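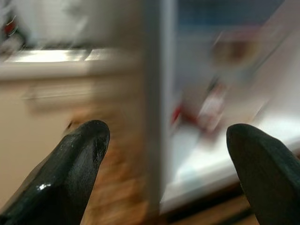
Pince Hiltow 2 pour bras mobile — usage cuisine et atelier

La Hiltow 2 est une pince parallèle à deux doigts, conçue pour les bras légers montés sur base mobile. Elle est fabriquée par Marnach et livrée avec une caméra de poignet, son faisceau et le logiciel Skála. Les doigts sont noirs, à bout arrondi, avec une face intérieure plate pour le contact.

Prix : 2 615 € hors taxes, pince et caméra comprises. Le bras et la base ne sont pas fournis.

À quoi elle sert

Nous recevons toujours la même question au téléphone : est-ce qu'une machine équipée de cette pince peut ranger une cuisine ou servir un poste d'atelier toute seule ? La réponse est non pour une cuisine entière. Elle est oui pour certaines tâches, à condition de les choisir et de préparer l'endroit. Cette page essaie de dire lesquelles. Nous préférons perdre une vente que reprendre un matériel acheté pour un travail qu'il ne sait pas faire.

Les acheteurs de la Hiltow 2 sont surtout des laboratoires, des écoles d'ingénieurs et quelques ateliers de petite série. Les particuliers peuvent commander, mais ils doivent savoir programmer un bras ou se faire aider.

Ce qui fonctionne aujourd'hui

Prendre un objet rigide posé seul sur un plan de travail et le déposer dans un bac. Boîtes, flacons, gobelets, petites pièces usinées : c'est le domaine où la pince est régulière, une fois la hauteur du plan réglée dans Skála.

Ouvrir un tiroir à poignée saillante. Les poignées creusées dans la façade demandent les doigts fins, vendus à part.

Essuyer une surface plane avec une éponge tenue par l'adaptateur souple. Le résultat est correct sur un plan dégagé. Dans les angles et derrière un robinet, il faut repasser à la main.

Alimenter une machine d'atelier à partir d'un plateau à empreintes. Le plateau fait une bonne partie du travail ; sans lui, comptez un temps de mise au point nettement plus long.

Ce qui reste difficile

Les compartiments garnis. Une porte ouverte avec des bouteilles et des pots serrés les uns contre les autres pose trois problèmes à la fois : l'éclairage change d'un côté à l'autre du montant, les étiquettes se masquent entre elles et les doigts manquent de place pour s'écarter. Nous y arrivons avec des contenants espacés, rarement avec un rangement de tous les jours.

Les images prises en mouvement. La caméra est fixée au poignet et bouge avec lui. Si le bras se déplace vite devant des meubles, l'arrière-plan devient flou alors que les doigts restent à peu près nets. Skála écarte ces images de la reconnaissance et attend que le bras ralentisse. Le cycle s'allonge d'autant, et c'est une des raisons pour lesquelles un robot de cuisine paraît si lent à côté d'une personne.

Le linge, les sachets souples, les légumes-feuilles. La pince les saisit, mais la position de l'objet après la prise n'est pas assez prévisible pour enchaîner une deuxième opération.

La vaisselle mouillée. Nous ne la recommandons pas, même avec les patins en silicone.

Essais de Kgomotso Mahlangu

Kgomotso Mahlangu a monté la Hiltow 2 sur une base Brudalano et l'a utilisée dans une kitchenette de laboratoire pendant tout le mois de juin. Voici un extrait de son compte rendu, avec son accord :

« Pour débarrasser le plan de travail, je m'en sers encore tous les soirs. Pour remettre les pots à leur place dans la porte, j'ai abandonné. Le bras trouve l'étagère, il trouve le pot, mais il accroche le voisin en se retirant. J'ai fini par enlever un contenant sur deux et là, c'était bien meilleur. Ma collègue a trouvé que c'était beaucoup demander à un meuble. »

Nous avons tiré de ce compte rendu deux modifications de Skála : un retrait plus lent sur la première partie du trajet et un réglage d'écartement maximal par zone. Elles figurent dans la version livrée actuellement.

Contenu du carton

— Pince Hiltow 2 avec ses 2 doigts standard montés
— Caméra de poignet et support
— Faisceau d'alimentation et de données
— Bride d'adaptation pour base Brudalano
— Jeu de patins de rechange
— Licence Skála pour un poste
— Notice en français et en anglais

Options

Doigts fins, pour poignées encastrées et espaces étroits. Ils supportent moins d'effort latéral, à ne pas utiliser pour pousser une porte.

Patins en silicone, pour le verre et les surfaces lisses sèches.

Adaptateur souple pour éponge ou chiffon.

Montage et réglage

Fixer la bride sur le bras, puis la pince sur la bride, sans serrer à fond. Brancher le faisceau hors tension. Aligner le repère de la pince avec celui du poignet et terminer le serrage en croix.

Au premier démarrage, Skála demande une ouverture complète à vide. Les deux doigts doivent être entièrement dégagés. Le logiciel enregistre ensuite leur position dans l'image de la caméra ; ne pas déplacer le support après cette étape, ou bien la recommencer.

Pour une cuisine, relever au minimum la hauteur du plan, la profondeur utile et le sens d'ouverture de chaque porte. Les plans clairs et brillants renvoient beaucoup de lumière : baisser l'exposition avant de conclure à une panne de reconnaissance.

Entretien

Nettoyer les doigts avec un chiffon légèrement humide. Des rayures fines apparaissent sur les faces de contact à l'usage et ne gênent pas la prise. Changer les patins quand un objet lisse commence à glisser. La lentille de la caméra se nettoie à sec, avec une microfibre propre.

Sécurité

La pince n'est pas certifiée pour travailler au contact de personnes. Un arrêt d'urgence doit rester à portée de main. Ne pas faire manipuler de couteaux, de récipients chauds ni de produits d'entretien ouverts. En présence d'enfants, le bras doit être hors tension.

Garantie et retours

Garantie 2 ans, pièces et main-d'œuvre, hors patins. Retour accepté si la pince n'a pas été modifiée. Avant de commander, vous pouvez nous envoyer la liste des tâches prévues et quelques photos du lieu — nous répondons par écrit, tâche par tâche, y compris quand la réponse est non.

Page mise à jour le 12 mars 2021.

Contact | Conditions de vente | © Marnach, tous droits réservés | Haut de page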